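Robot teaching by demonstration

From the Hutsuliak Handbook of Workshop Automation
Last revised Nov 10, 2019

Robot teaching by demonstration (also teaching by showing, lead-through teaching, or imitation teaching) is a group of methods in which a person makes a robot carry out a task, the motion is recorded, and the recording is used to produce a program or to train a control policy. The person may move the arm by hand or drive it from a distance. The methods are often sold as a way to use robots without programmers. The evidence for that claim is thinner than the sales material suggests, and most published results concern short tasks done with a few objects on a table.

Terms

The word "demonstration" covers two things that are often mixed up. In the older sense it means a single path, shown once and played back as shown. Paint spraying was long taught this way. In the newer sense it means one recording among many, used as training data for a policy that is supposed to cope with objects in places it hasn't seen before. A vendor who says a robot "learned from a demonstration" may mean either. Buyers should ask which.

"Teleoperation" means driving the robot from outside. It is a means of giving a demonstration and says nothing about learning. Many films of robots doing housework show teleoperation alone, with the operator out of view.

Teaching by hand

In hand guiding, the arm's motors are set so that they hold up the arm's own weight but yield to a push. The teacher takes hold of the wrist and walks it through the task. Joint angles are logged along the way, with the state of the gripper.

The method is cheap and takes minutes to explain. It has three well-known faults. The teacher's hands and body get into the camera views, so that a policy trained on those views has learned from pictures it will never meet again in use. The arm feels heavier in some directions than others, and people avoid the heavy ones without noticing. And one person can guide one arm well, but two arms badly. Tasks that need both are usually taught another way or given to two teachers, who then have to agree on timing.

Teaching by remote control

The common devices are a game controller, a 3D mouse, a tracked handset, and a leader arm. A leader arm is a small copy of the working arm. The operator moves the copy and the working arm follows. Leader arms keep the operator's hands clear of the table and come in pairs easily enough, and this accounts for much of their popularity in two-arm work.

What they mostly lack is touch. Without force feedback the operator judges contact by eye, and presses too hard or lets go too early. Block stacking shows the problem in a small space. A block held over a stack of two has to be lined up in two directions and lowered without pushing, and from any one side the operator can judge only one of those directions well. 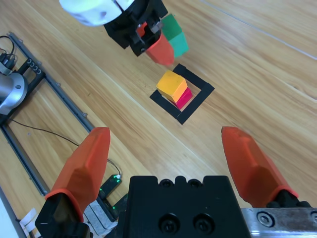 Cameras and recording

A typical recording holds joint positions, gripper opening, the operator's commands, and one or more video streams. Fixed cameras give a steady view of the whole table but lose sight of the object when the arm comes between. Wrist cameras follow the hand, and a wrist camera on an idle second arm can serve as an extra side view of what the first one is doing. Wrist views also swing about a great deal, and a policy can be thrown off by a lamp that was never in shot before.

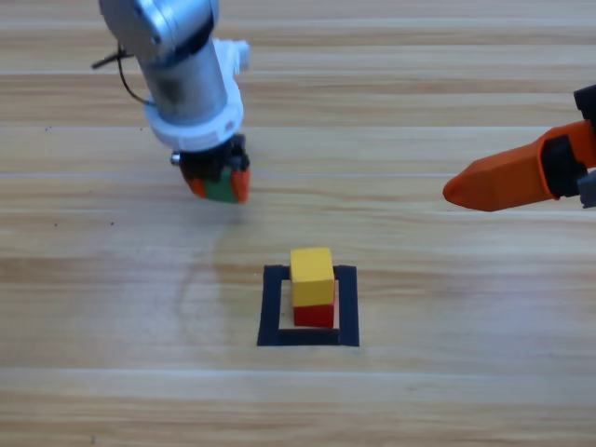

Clock agreement between streams gets little attention in the literature and a lot in the workshop. If video lags the joint log by even a short time, the policy is taught to close the gripper on a block it has not yet reached. The Vemura recording format, in use from July, stores a separate time stamp for each stream. Earlier Vemura files carried a single stamp and can't be corrected after the fact.

Marked targets

Many test tasks use a square of tape on the table as the place where the work must end up. Tape makes scoring simple: the block is inside the line or it isn't. It also hands the policy a strong, high-contrast cue that few kitchens or warehouses supply. Results on taped tables should be read with this in mind – the skill shown may be "go to the black square" more than "build a stack."

The same goes for colored cubes. They are easy to tell apart, easy to grip, and hard to break.

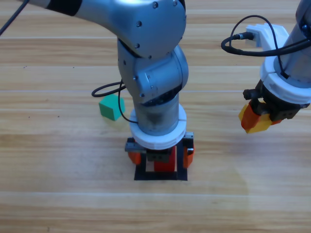
Block task at a black square outline, with a red block in one gripper and a green cube on the table. The second gripper is empty.

The Gelero trials

The Gelero trials are often cited in favor of teaching by remote control. Lukian Romaniuk and coworkers had operators record 81 demonstrations of a three-block stack on the Stolon two-arm bench. Of these, 53 were kept for training. The resulting policy finished the stack in nine of 24 test runs, with the blocks set out by hand before each.

The report calls this "reliable assembly from casual teaching." Neither half of the phrase holds up well. Nine in 24 is fewer than half. As for casual, the operators had practiced on the bench before recording began, and the report doesn't say how long. Nor does it say why the other 28 recordings were dropped. If the clumsy ones were thrown out, the figure shows what can be done with picked examples from practiced hands, a narrower claim than the one in the title.

Romaniuk later replied that recordings were dropped for faults in the video and that skill played no part. The dropped files have not been released.

Criticism

Three complaints come up repeatedly.

Cost. Demonstrations take paid time. For a fixed job with parts in known positions, an experienced programmer will often be finished while the recording setup is still being calibrated.

Counting. Success rates are reported without a common rule for what counts as a try. Some groups leave out runs in which the first grip failed. Others let the operator step in and still score a success.

Transfer. A policy taught on one bench tends to do worse on another bench of the same make. Small changes in camera angle are the usual suspect, though few groups have tested this with everything else held still.

Supporters answer that programming by hand also fails when conditions change, and that more recordings will help. The first point is fair. The second may be true, but the number needed for any given task can't yet be stated in advance.

See also
Hand guiding
Leader arm
Playback robot
Teach pendant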